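Home | Site Tips | Workshop | Tool Store | Contact

Looking after the site workshop

These tips are for small building crews who keep a bench, a cutting area and a tool store on site. Most of them cost very little. They were put together by Viola Bassi after the Trultum job, and the crew at Rullden now works the same way.

Hoarding panels

Store spare panels on edge, painted face in, with a batten under each end. Flat stacks trap water and the colour lifts. Touch up chips while the weather is dry – October is too late in most years. Cut ends need 2 coats of primer.

Screws and fixings

Buy in bulk only what you use every week. A box of 4,000 coach screws sounds like a bargain until the damp gets in. Decant them into lidded tubs and write the length on the lid with a paint marker. Mixed fixings go in one tray, to be sorted when it rains.

Leads and cables

Unplug at the wall first, then wind in loose loops the length of your forearm. Never wrap a lead around your elbow, as it puts a twist in the core. Tie each coil with a scrap of cord. Any lead with a nick in the sheath gets tagged and taken off site.
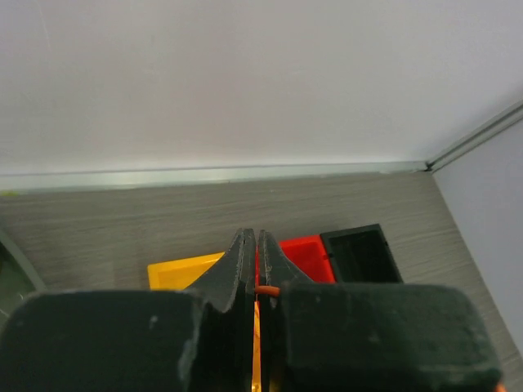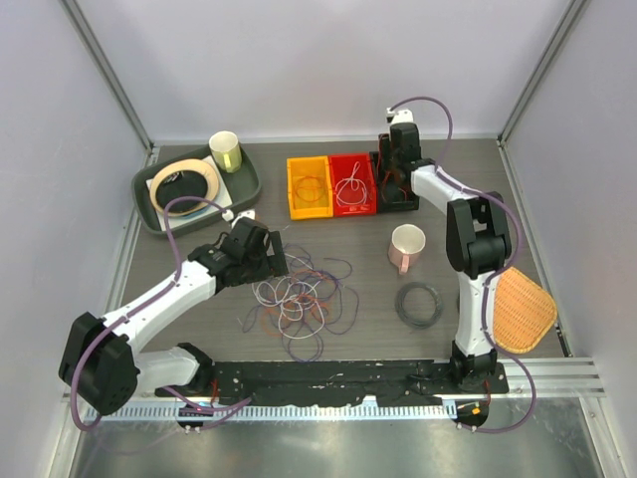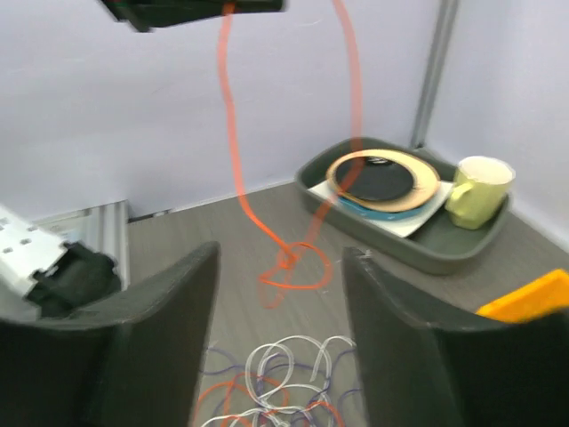

Saws and blades

Pitch comes off a circular saw blade with warm water and washing soda. Leave it for five minutes, scrub with an old toothbrush, dry it well and wipe on a little light oil. Take the blade off the saw before you start.

Dust

Damp down the floor before sweeping. For plaster and concrete dust, use a vacuum with a fine filter and wear a mask. Empty the drum outside at 6 pm, when the neighbours' washing is in.

Lock-up

Keep the tool list inside the door. The Fiore crew signs each drill out and back in, and the Draller padlock gets a squirt of graphite each month. Oil gums it up.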